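So-yul Ki wrote most of the door and drawer rules that Marungate now uses for its home robots. The document runs to 11 pages and came out in September. She says the first draft was far longer.

"People wanted a rule for every appliance," she says. "We ended up with rules for what the arm does near anything that swings."

No change to the arm's software goes into a real kitchen until it has passed 2,396 simulated runs. Her colleague Fikri Rondonuwu runs those tests and keeps the log. 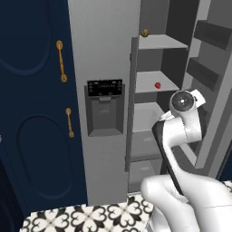
Ki's rules start with clearance. An arm has to know where a door is through its whole swing, and it must stop if it loses track. Refrigerators get a section of their own. "With the right side open you have the door bins on one side and the shelves on the other, and the arm is working between them," Rondonuwu says. "A small red item on one shelf and a yellow-brown one on the shelf above are two separate reaches, so we score them separately." Any contact with a shelf or a bin is logged, even a light one.

He has failed 9 software versions under the current rules. One of them came through 591 runs clean before it touched a drawer.

Ki would like the next edition to cover handing objects to people – a subject she left out on purpose. "We didn't have enough test data to write a number down," she says. "I won't put in a limit I can't defend."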